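The Network in the Spare Room
Small open racks and plain blue cable are finding a place among household furniture

For most of its history, networking equipment has been kept out of sight. Offices assigned it a locked room, and households pushed it behind a television or onto the floor of a closet. A growing number of residents are now choosing a different arrangement: a small open rack, placed on a table, in a room that is used for other things.

The change has been noticeable in Iresholm, where the Plirna Center for Household Technology began a public program on home wiring in April. The program accepted 52 households in its first session. Participants bring a floor plan, a list of the devices they own, and a statement of what they expect from a wired connection. Staff then review the plan and recommend a location for the equipment.

The Center's guidance on location is brief. The table should be level and strong enough for the full weight of the rack. The front of the switch should face the person who will work on it, and a chair should be kept nearby, as patching is best done seated. Cables should be cut or purchased in lengths that allow a gentle curve. A cord pulled tight places strain on the plug, and a cord that is much too long will gather on the floor and collect dust.

Equipment may be new or secondhand. The Center observes that retired office switches and servers are widely available and that many remain suitable for a household. It advises buyers to consider noise first. A server designed for a closed room may be unwelcome beside a desk or a bed.

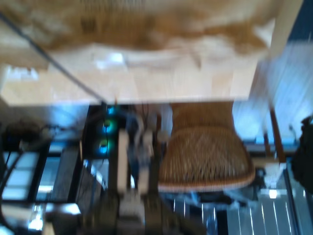
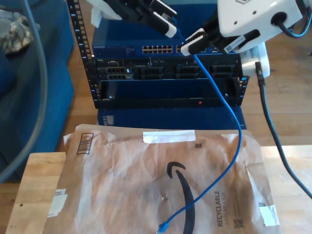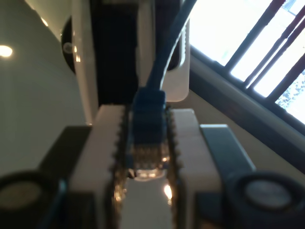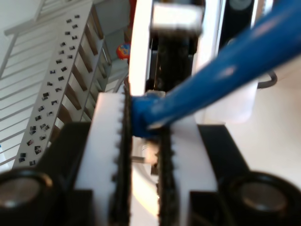 Good practice at the switch begins with the plug. The common Ethernet connector has a small plastic latch on one side, and it should enter the port straight, without force, until the latch engages. A plug that resists is usually turned the wrong way or held at an angle. Removal requires that the latch be pressed fully before the cord is drawn out. Broken latches are the most frequent fault reported to the Center, and a cord with a broken latch should be replaced or fitted with a new end.

Labeling is the second concern. Britum, a local supplier of cable and fittings, provides participants with printed tags and recommends one at each end of every cord. The tag should name the room and the device. Color may assist in larger installations, but a household with a single color of cable can manage well if its tags are kept current.

The Center also asks each household to maintain a written record. A sheet of ruled paper is sufficient. It should list every port in use, the room it serves, and the month in which the cord was installed. Households that rent their homes are encouraged to note any cable that passes through a wall, so that the property can be returned to its earlier condition.

The next session will be held at the Texier Building, where 2 workrooms have been set aside for practice in fitting plugs and testing cords. Enrollment is open to residents of Iresholm and the adjoining districts. Applicants should submit a floor plan with their request, marked to show the position of existing outlets.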